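Altdale collecting society changes payment rules for audiovisual authors

Jul 2, 2018

Stestix, the collecting society for screenwriters and directors based in Altdale, has adopted a new distribution plan for the retransmission and private copying money it collects on behalf of its members. The plan replaces the rules in force for the last three distribution rounds and applies to all works broadcast from the start of this year.

Under the old rules, a work was paid by length alone, with a flat rate per minute for each channel. The new plan keeps length as the base but multiplies it by a channel factor and a time-slot factor. Repeats shown overnight will earn less than they did. First showings in the evening will earn more. Documentaries and fiction are now in the same class, which the documentary section had requested in its written response to the draft.

The share between writers and directors of the same work does not change. Where co-authors have signed a separate agreement, Stestix will follow it, provided a copy is lodged before the work enters a distribution round. Agreements received later take effect from the next round only.

Payments for on-demand viewing are handled under a separate license. The society signed its first such license with the platform Vorham last December. Vorham reports views by title and by episode, and a title must reach 1,000 completed views in a reporting period to be paid individually. Money linked to titles below that level goes into a common pool, divided among all registered works on the platform in equal parts.

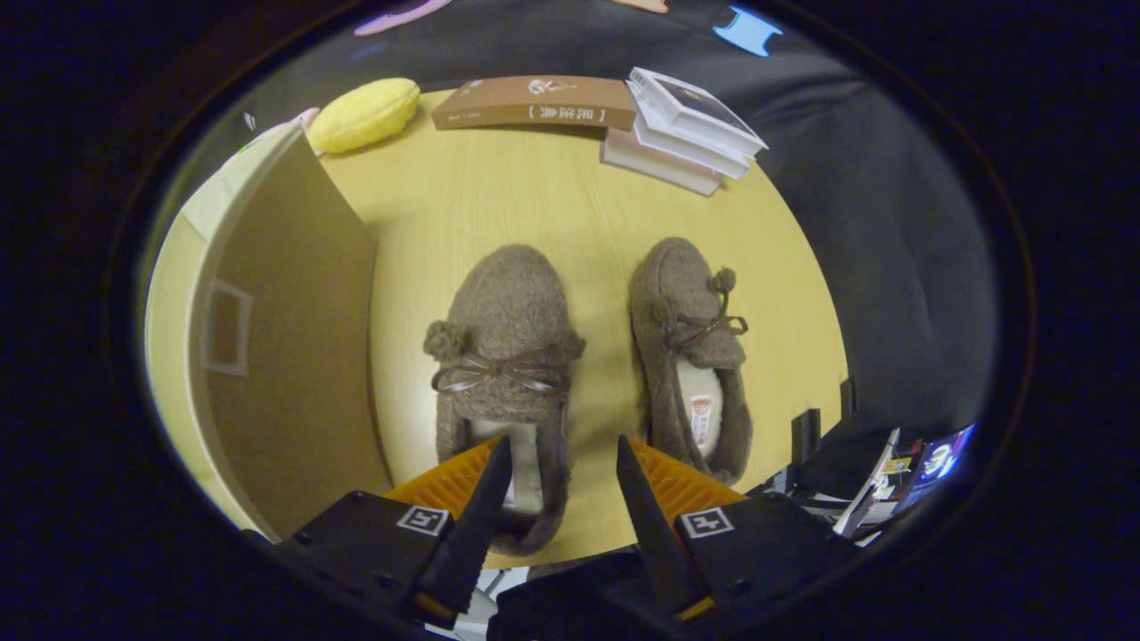 The first Vorham report contained 138 titles that could not be matched to a registered work. Most were foreign-language versions listed under a translated title, or series registered as a whole with no episode data. A list of the unmatched titles is on the members' portal. Authors who recognize a work should submit the original title, year of production, running time and names of all co-authors. Claims without a running time will be returned.

Matching is done in Tawhiri, the works database that Stestix shares with two partner societies. Tawhiri now accepts episode-level registration in a single upload, up to 2,000 lines per file. Files above that limit have to be split. The older paper form remains valid for single works but can no longer be used for series.

Members who are paid through a foreign society will see the change one round later than others, as the exchange of data between societies follows its own schedule. No action is needed from these members unless their mandate has changed.

The deduction for administrative costs stays at its present level. The deduction for the social and cultural fund is also unchanged, and applications to the fund are not affected by the new plan.

The full text of the distribution plan, with the table of channel factors, can be downloaded from the members' portal. Objections to an individual statement must be made in writing and must give the statement number and the title of the work concerned.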